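Refurbishment workshop group: minutes, December
Meeting opened 9 am. Chair: Rigoberto Inga.

1. Previous minutes
Accepted with one spelling fix (Mạc, with the dot under the a).

2. Casell service trial
Rigoberto went through the Casell offer, a robotic disassembly and rebuild cell leased by the month, with setup and programming by Briltora. General mood was very keen! We have a backlog of 1,000 donated desktops, and processor swaps are the job everybody puts off. The lease includes 100 hours of remote support and a spare set of gripper fingers.
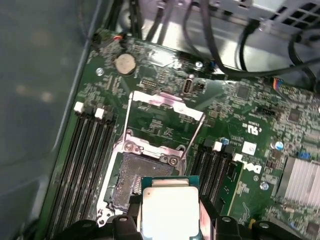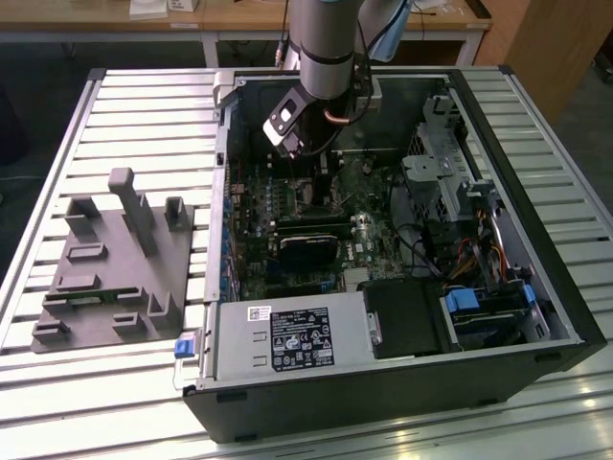
Discussion moved to whether our mixed stock would suit it. Briltora will write the first routine for one model and charge separately for each extra one, so we'd start with whatever we hold the most of. Mạc liked that the case can lie on its side on the slatted table with the arm coming in from overhead, as our own benches could be set up the same way. She also pointed to the open socket with its load plate swung up and asked if the cell does that step or if an operator does. Rigoberto to check. The 3D-printed fixture plate beside the tower got a lot of interest too, and we'd love the print files if they're included.

Cellance has quoted for a similar service but won't colour-code its spare parts or supply a bench. Agreed to keep that quote on file.

Agreed: ask for a trial batch of 100 units, with our own techs at the controls after training.

3. Storage
Shelving in bay 9 still wobbly. Carried over.

Actions
Rigoberto: socket question, print files, price per extra model.
Mạc: count desktops by model and measure the benches.

Closed 10.40 am.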